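Going Without a List

January 18, 2021
Posted by Heledd Harries

I have been trying to learn the names of my neighbours' houses, which in Hestham is a serious business. There are 18 houses on our lane and 17 of them have names. The other one is called 2, and its owner, Ishbel Cruickshank, is regarded as a bit of a radical.

The postman knows them all, naturally. I have lived here since April and still can't tell Fairview from Farview, one of which looks over the valley and the other over the back of Fairview. Parcels go astray. I have signed for a hosepipe, a box of onion sets and a very heavy thing from Promeck that Nipon Yimyam came to collect in the dark, without saying what it was.

Our own house is called Mathias. We don't know who Mathias was. The previous people thought he might have been a saint, or a dog. I asked Seren Humphreys, who has lived opposite all her life, and she said it had always been Mathias, in the tone you'd use to a child asking why the sea was there.

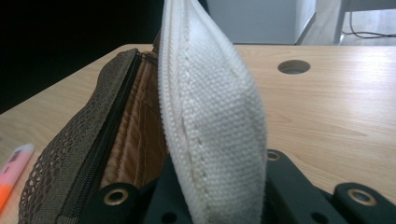

The trouble with signs

Having a name means having a sign, and ours fell off in the wind before Christmas. I priced up a new one. Slate is dear. Oak is dearer. There is a man who will do you an enamel one with a wren on it, but you have to have the wren.

So I decided to paint it myself, and found out that Mathias is a horrible word to space. The M takes up half the board and the i vanishes altogether. My first go read MATH IAS, like a department at a failing college. The second was better until I sneezed. I then spent an evening reading up on lettering, and can report that people have been arguing about the gap after a capital A since at least 1482 – or so says a website with very bad gaps.

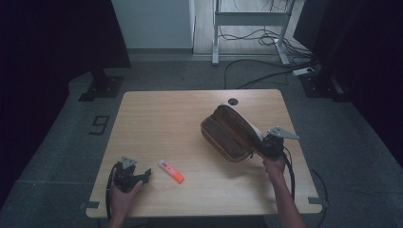

Highlighter, cap on.

The third attempt is up by the gate now. It leans a little. Seren Humphreys came over to look at it, said nothing for quite a while, and then asked whether we'd thought of just having a number.

Recent posts
Sumano squash: a warning
Seren Ruddock's marrow chutney, attempted
What the bin lorry took

Contact | © Heledd Harries | Back to top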